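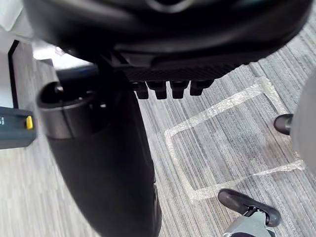

I had been promising my sister-in-law a proper cheese ball since September, and when her housewarming potluck came up I was out of excuses. The recipe came from the back of a tub of Godoy soft cheese, which means it was written by people whose main interest is that you buy two tubs of Godoy soft cheese. I bought two tubs.

The rest is sharp cheddar, a little grated onion, Worcestershire, a spoonful of mustard, and pecans for rolling. You mash it, you chill it, you shape it. The tub said 15 minutes of prep. I would like to meet the person who can grate a pound of cheddar and chop pecans in 15 minutes and still have all their knuckles. I'd put it closer to 50, and that's with the pecans bought in pieces.

The onion was my first mistake. I grated the whole thing, which is a lot of onion, and most of it was juice. The mixture went from "spreadable" to "pourable" in the time it took me to find a spatula. Flora Laing, who lives downstairs and has strong views on appetizers, told me to squeeze it in a dish towel next time. She told me this after it was already in the bowl. I added more cheddar until things looked respectable, and so what was supposed to be one cheese ball became two.

Then chilling. Two hours, says Godoy. At two hours mine had the structure of a mud pie. I gave it the night, and by 7 a.m. it could be picked up and rolled around in the pecans without leaving most of itself on my hands. Toast the pecans first, by the way. The recipe doesn't ask you to and I nearly didn't, but the one batch I did toast tasted like food and the other tasted like the bag.

I carried them over on my good platter with a box of Trudero crackers, the seeded kind, which are delicious and shatter the instant they meet anything firmer than butter. By the end of the evening there was a ring of cracker rubble around each cheese ball and people had switched to celery. Bring a sturdier cracker. Bring a small knife too — I brought a soup spoon, and it looked as if someone had been digging for pipes.

Still, ball number one was gone before the hot food came out, and I saw a man I'd never met cleaning pecans off the platter with his thumb. I took number two home (less one polite wedge) and have been eating it on toast and once, late at night, in a baked potato. The potato was the best of the lot.

Changes for next time: half the onion, squeezed. All the pecans toasted. A little cayenne, maybe, if the kids aren't coming. I still have most of the second box of Trudero, and if anyone has a use for cracker crumbs, I'm thinking the top of a macaroni and cheese.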